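11 June 2025
Notebook, Rustdale bench – hide glue and shellac tests, continued

Picked up where the December entries left off. The question is still why the finish on the Wunenholm order went cloudy along the edges while the middle of each panel stayed clear. Rosalinda Catacutan has the returned panels at her end and sent two offcuts back with the last delivery. Both have the bloom on the end grain side.

Mixed fresh shellac this morning, 2 lb cut, from the Soylu flakes. Old batch set aside with the lid taped and marked DO NOT USE. It still dries, but slowly, and a fingernail leaves a mark after a full night. I would not trust any result that came off that jar, and that includes the first half of the December tests. Crossed those out in the table at the back. They stay legible in case somebody wants them.

Samples cut from the same maple board, sanded to 220, wiped down, left in the rack to settle. Numbering carries on from the last set:

Sample 46: no sealer, three coats, one hour between.
Sample 47: no sealer, three coats, overnight between.
Sample 48: glue size first, thinned, then as 46.
Sample 49: glue size first, thinned, then as 47.

Glue weighed out dry at 418 g for the big pot, which is more than the tests need, but the chair repairs are waiting on it too. Soaked in cold water and brought up slowly. Skimmed once. It was a bit thick on the first brush-out so I let it down until it ran off in a string and broke.

Humidity was high when I came in and the dehumidifier had tripped again. Reset it. If it trips a third time it goes back to Lastside, who sold it to us as reconditioned. Left the rack door shut until the gauge came down, so the first coats went on later than planned.
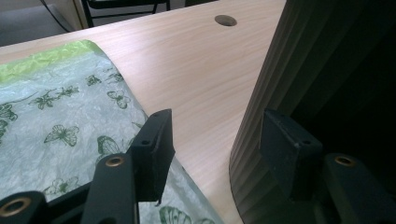 Desk top, grommet end.

First coats. 46 and 47 flowed out fine. 48 dragged under the brush and I think the size had not fully dried. Pressed on with it anyway, with a note on the back of the sample. 49 looked the best of the four going on, but that means little until the last coat is hard.

Tried the alcohol wipe on one of Rosalinda's offcuts. The cloud cleared for a moment and then came back fainter. Did the same on the second offcut with a drier rag and it stayed clear for as long as I watched it. That points to moisture held in the film, and away from the flakes. It does not say how the moisture got in. Her shop sprays and we brush, so the comparison only goes so far.

Total weight of mixed shellac after the second coats was 516 g including the jar. Writing it down so we can see what evaporates overnight with the new lids.

To do:
Third coats on 46 and 48 before leaving. Done for 46; 48 still tacky, left it.
Second coats on 47 and 49 tomorrow.
Ask Rosalinda what her spray room was reading the week she did the panels, and whether she thins with the same alcohol.
More 220 paper, we are on the last sleeve.
Strain the glue before it goes near the chairs – there was grit in the bottom of the pot.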